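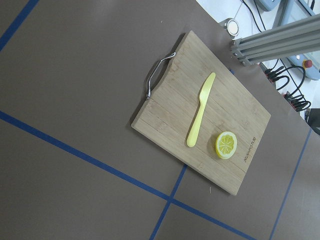 Maribeth Dagdag would throw out a third of it. Most demonstration sets, she argues, are padded with near copies of the same easy motion, and a policy trained on them learns the average and misses the edges.

The Skaltcombe group has spent the spring testing that claim on kitchen tasks. Its set, called Reltora, holds 2955 recorded episodes. Each one pairs the view from the wrist camera with joint positions, gripper opening and a short written instruction such as "put the lemon slice on the left side of the board." The props are plain: a bamboo cutting board with a wire handle, a pale yellow plastic knife, a toy lemon slice. Blue tape divides the tabletop into areas, and the layout sheet for each episode refers to them.

Yaqin Shao writes the layout sheets. There are 147, and each fixes the angle of the board, the order of the objects and the area where the episode begins. Operators do not choose their own starting positions. In an early trial they did, and the board drifted toward square with the table edge within an hour.

The knife is the harder object. Its handle is narrow and it lies nearly flush with the board, so the fingers must close low without pressing into the bamboo. Shao asks for 4 approach directions per layout. Failed grasps are kept if the operator recovers within the same episode, and are labeled at the frame where the recovery starts.

Episodes are reviewed at double speed on the afternoon they are recorded. The April review removed 115, mostly for late starts, where the arm sat still while the log was already running. Idle frames teach a policy to wait.

Dagdag's one-third cut has been run once, on the lemon slice task only. The smaller set matched the full one on familiar layouts and did slightly better with the board turned to new angles. The knife task is next, using the same sheets and a fresh set of held-out angles.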